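Course Handout 7
Teaching by Demonstration: Teleoperation and Hand-Held Grippers
Read before the Thursday lab session

1. Scope

The previous handout treated motion as something the programmer writes down: waypoints, speeds, joint limits. In this unit the motion comes from a person. Someone performs a task, the performance is recorded, and a policy is trained to reproduce it. The quality of the policy depends heavily on the quality of the recording, and most of this handout deals with the recording.

Three ways of collecting demonstrations are covered in the course:

Kinesthetic teaching. The operator takes hold of the arm and moves it through the task. Joint angles are read directly from the encoders.

Teleoperation. The operator moves a leader device and the robot follows. The recorded actions are commands the robot has carried out.

Hand-held grippers. The operator works with a pair of grippers held in the hands. No arm is present. Pose is recovered afterward from cameras and markers.

2. Comparison of the three methods

Kinesthetic teaching is simple to set up but awkward with two arms, and the operator's body tends to block the cameras. Teleoperation gives data in the robot's own coordinates. Its costs are latency, weak or missing force feedback, and the need for a working robot at every collection site.

Hand-held grippers remove the last requirement. The operator feels contact through the tool and works at close to natural speed. In exchange, the recording contains no joint angles, and nothing prevents the operator from making a motion that the target arm cannot follow. Reachability has to be checked after the fact (section 5).

3. The tabletop task

The lab uses a two-handed pick-and-place task. Everyday objects are spread over a table together with a large open basket. The goal is to move the objects into the basket, using either hand as needed.

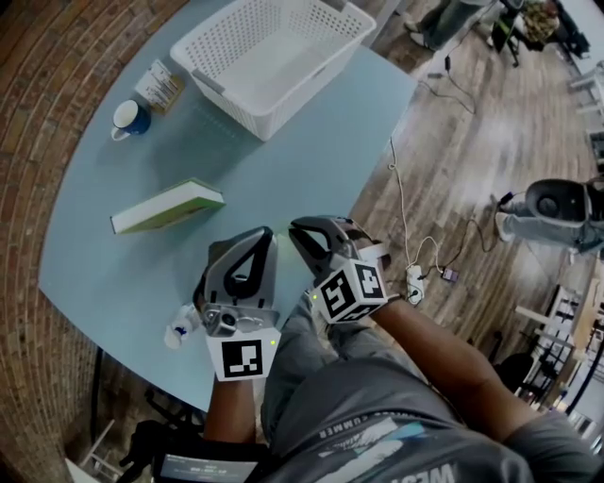
Figure 1. Two-handed setup seen from head height. Marker cubes are mounted on both grippers; the basket stands at the far side of the round table.

The object set is chosen for variety of grasp. A closed book lying flat is wider than most jaws open, so it has to be taken by an edge or tipped up first. A mug can be taken by the rim or by the handle, and the two choices lead to different wrist angles at release. A small bottle on its side may roll when touched. A light carton deforms if squeezed too hard. Each object therefore needs its own approach, and demonstrations should cover more than one approach per object where the shape allows.

Vary the starting layout between episodes. A policy trained on one fixed layout will learn positions on the table and fail when the mug is moved a hand's width to the side. Vary the position of the basket too, though less often.

4. Viewpoints and markers

Two kinds of view are recorded. The head view shows the workspace as a whole and both tools in relation to each other. The gripper view moves with the tool and shows what lies just beyond the fingers. Wide-angle lenses are used on the grippers so that the surroundings stay visible when the fingers are close to an object.

The wide field has a second use. Fixed structure in the room gives the tracking software features to hold on to when the table itself offers few. A plain, pale tabletop contributes little texture, while masonry, panel edges and furniture contribute a good deal.
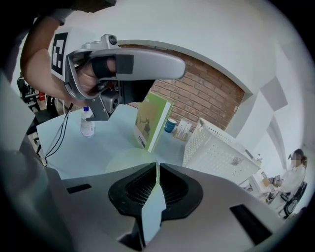 People moving in the background are a weaker source of features, and a large moving region can pull the pose estimate off. The Talix tracker used in this course rejects most such points, but not all. Ask bystanders to keep still or to stay well back during an episode.

Fiducial markers tie the grippers to a common coordinate system. A flat marker is readable only within a limited range of angles. A cube carries a pattern on several faces, so a turn of the wrist that hides one face will often bring up another. Two points to remember:

Keep fingers, sleeves and straps clear of the marker faces.
Do not cross the forearms for long. One arm will block the other tool's markers from the head camera.

5. From recording to training data

Processing is done in four stages.

a) Synchronization. All streams are aligned to one clock. An offset of even a few frames between head view and gripper view shows up later as hesitation at the moment of grasp.

b) Pose recovery. Each gripper's path is estimated from its own video and corrected wherever a marker is seen. Gaps of up to 24 frames are interpolated; an episode with a longer gap is set aside.

c) Reachability check. The path is replayed against a kinematic model of the target arm. Segments that exceed joint or speed limits are flagged.

d) Segmentation. The recording is cut into episodes, one per object moved.

The Nollton set, which we use for the training exercise, contains 1,475 episodes after these stages. Working with a subset of 100 is enough to see the effect of layout variation; the full set is needed for the comparison in Exercise 3.

6. Posture and pace
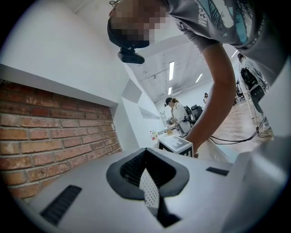 Figure 2. Operator leaning over the table, seen from a gripper camera. The head-mounted camera points downward.

The head camera goes wherever the head goes. When the operator leans far in, the view narrows to a small part of the table, and the other gripper may leave it altogether. Stand or sit so that the whole work area can be reached with a moderate lean, and glance at the target before reaching for it. The direction of the head is recorded along with the hands, and some methods make use of it.

Work steadily. Very fast motion blurs the gripper video and breaks tracking. Very slow motion yields long stretches of nearly identical frames, and the policy learns to wait. Close the fingers fully before lifting – a lift that begins during closing is hard to label and harder to imitate.

Failed grasps need not be discarded. If the object slips and the operator recovers, keep the episode and mark it as a recovery. Drop it only when tracking is lost or when a bare hand has touched an object.

7. Exercises

1. A demonstration made with hand-held grippers passes pose recovery but fails the reachability check in one short segment. Give two ways to salvage it and state what each does to the timing.

2. Sketch the visibility of a cube marker from a fixed head camera while the wrist turns through a half circle. Repeat for a flat marker on one side of the tool.

3. Train the baseline on the subset and on the full Nollton set. Report success separately for each object.

Reading: the Ķēniņš notes on camera-based tracking, sections 2 and 4. The Skodik teleoperation manual is optional and will be used again next unit.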